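Le retrait d'une semaine

La mairie de Granduvcombe avait accordé à ma tante un congé de deuil, bien que personne ne fût mort. Elle avait seulement écrit « perte » sur le formulaire, sans préciser qu'il s'agissait d'un jean.

Elle l'avait acheté à Ustport, en 2000, un été où elle comptait changer de vie. Elle n'avait changé que de pantalon, et depuis elle tenait à ce pantalon comme d'autres tiennent à leurs opinions. Le jour où il disparut du fil à linge, elle me chargea d'en chercher un pareil, du denim bleu, pâli aux jambes, rien de compliqué.
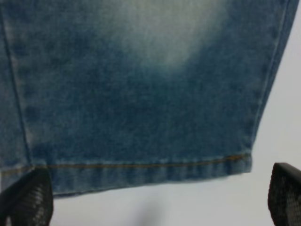
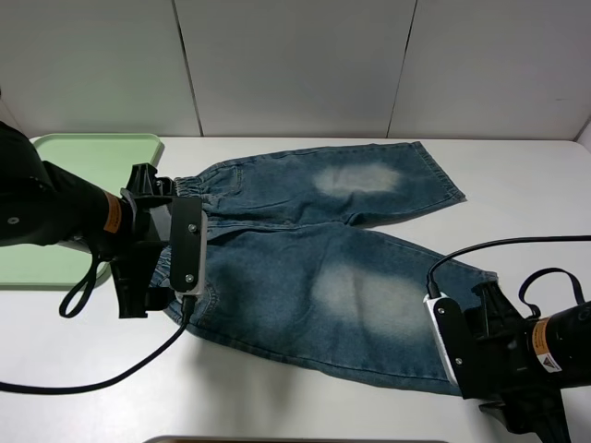 Je lui soumis plusieurs candidats. Elle les refusa tous par retour de courrier, avec des motifs qui s'allongeaient. L'un avait l'air d'un pantalon de notaire en vacances. Un autre, disait-elle, manquait de passé. Quant au dernier, elle admettait qu'il était presque bien, et c'était là, selon elle, son plus grand tort.

Restait la piste du vol. Ma tante soupçonnait la pension Nillard, dont les fenêtres donnaient sur son jardin et dont la clientèle, en juillet, se renouvelait tous les trois jours. Je m'y présentai avec un carnet, pour faire sérieux. La patronne me reçut debout, entre un ficus et un présentoir de dépliants sur les grottes de Padilla.

– Un jean, répéta-t-elle. Et vous voulez que je fouille 16 chambres ?

Je répondis que je ne voulais rien du tout, ce qui était vrai, et que je venais de la part de ma tante, ce qui la fit asseoir. Elles ne se parlaient plus depuis une affaire de haie. Elle me servit un café, me raconta la haie, puis la haie vue de l'autre côté, et me montra une facture de jardinier : 157 euros, dont elle attendait toujours la moitié.

– Dites-lui que si elle paie, je regarderai dans la buanderie.

Je portai le message. Ma tante déclara qu'on ne négociait pas avec les ravisseurs, puis demanda combien. Elle sortit une enveloppe de derrière le sucrier, compta 50 euros, les recompta, espérant sans doute qu'ils diminueraient, et décida que c'était bien assez pour une haie coupée de travers.

La patronne prit l'argent sans un mot – et descendit. J'entendis des portes de placard, un juron, une autre porte. Elle remonta avec un peignoir, deux taies dépareillées et une nappe brodée aux initiales de ma tante, prêtée pour un baptême dont plus personne n'avait revu l'enfant.

De jean, pas la moindre trace.

Ma tante reçut la nappe avec froideur. Elle la déplia sur la table de la cuisine, y trouva une tache de vin, s'indigna, chercha à quelle date il aurait fallu se plaindre. Le soir même, elle écrivait à la mairie pour prolonger son congé. À la ligne « motif », elle avait mis « linge », et joint la facture de la haie.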